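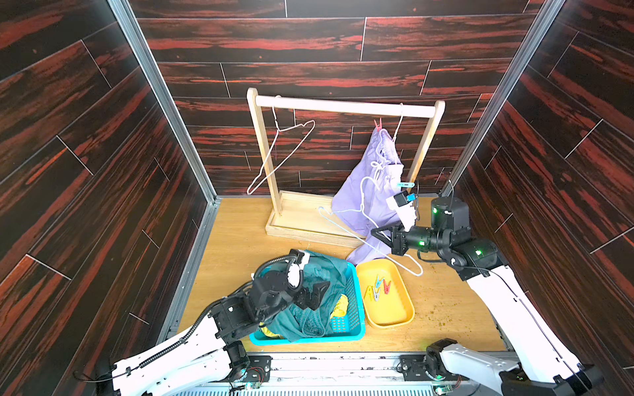 3. Equipment and budget

Our group planned the purchases for the Gukdale laundry station, a two-arm cell that hangs clothes on a small rack. The course gave us $300 for everything except the arms, which were already in the lab. We split the list into parts we needed on day one and parts that could wait until December.

Day one: hangers, clothespins, a basket, a tray for the pins, and a wooden rack. We bought wire hangers since they cost less and a two-finger gripper can hold the thin bar. The whole group came to $45.

Could wait: spare gripper fingers, a second set of cables, and more garments. We put $30 aside for fingers and left the rest unspent. Drorna quoted three weeks for delivery, so that order has to go in early.

Elastic waistbands changed the plan a little. Pants like the lavender pair take clothespins as well as a hanger, and we had budgeted for only one pack of pins. 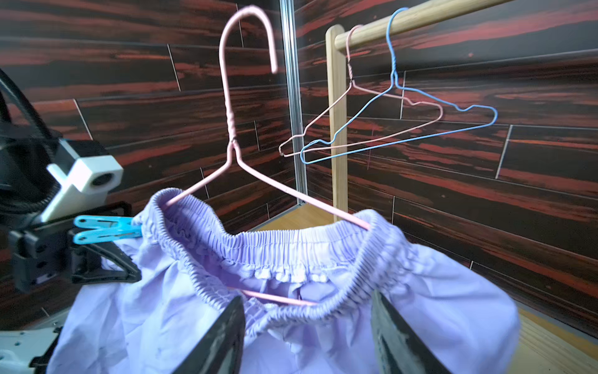 Jonalyn Bautista asked at our review why we had not budgeted for a second rack, and said she would spend the leftover money on that before buying any cables. We agreed to price one from Undow and add it to the December list.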